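**Brosside table set, pale green**
Item 1432. Ships from Sudach, usually by Monday.

The Brosside set is for people who eat at a table most days and would like the table to look as if they meant to. You get cups, an oval plate with a gray rim, and a small blue bowl. The blue doesn't match the green. We tried a green bowl and it looked like a dentist's office, so blue it is.

## What's in the box

- 2 cups with handles, pale green
- 1 oval plate, gray rim
- 1 small bowl, blue
- 1 folded card with the washing instructions, which you will lose

Extra cups are sold singly. A household of 4 should order two more cups and settle among themselves who gets the bowl.

## The cups

A handle that takes a couple of fingers, a plain color, no slogan. We have had more than one request for a slogan and are still thinking it over, in the sense that we aren't.

The green is a soft one. On a bright screen it can pass for white, and under a yellow kitchen bulb it leans toward pea soup. If you're matching it to something, order one cup first and carry it around the house like a paint chip.

## The plate

Oval, for reasons that made sense to the designer at Luo and have grown on the rest of us. It takes a sandwich and a pickle without making them touch. It goes in most dishwasher racks if you put it at the end, where it will block the spray arm once, and then you'll know.

The rim color may vary a little between batches. If you're adding to a set you bought before July, send us a photo and we'll try to find you a close one.

## The bowl

One piece of round fruit, a helping of olives, or the keys. It was drawn as a dip bowl, and a few customers do use it for dip.
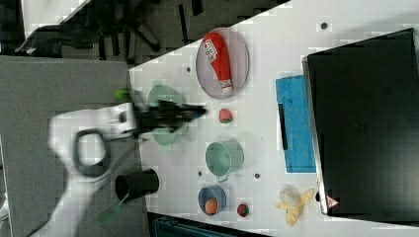 *Reading time: 3 minutes*

Lunch things on a white tabletop, with the blue bowl doing its one-fruit job and the oval plate taking a whole ketchup bottle on the diagonal. Strawberries, banana, ketchup and blue cloth are not included.

## Care

Top rack for the cups and bowl. Skip the scouring pad on the rim. Stack the cups if you like, but no more than two high, unless you enjoy the sound.

## Questions we get

**Is there a round plate?** Yes, in the Zorkico range. It has a plain rim and costs less, and we try not to take it personally.

**Can I buy the bowl alone?** You can. Put "bowl only" in the order note, or the whole set will turn up and you'll have to decide how you feel about that.

**Returns?** Unused, in the box, card optional. You pay the postage back to Sudach unless something arrived broken, in which case keep the pieces until we've seen a photo.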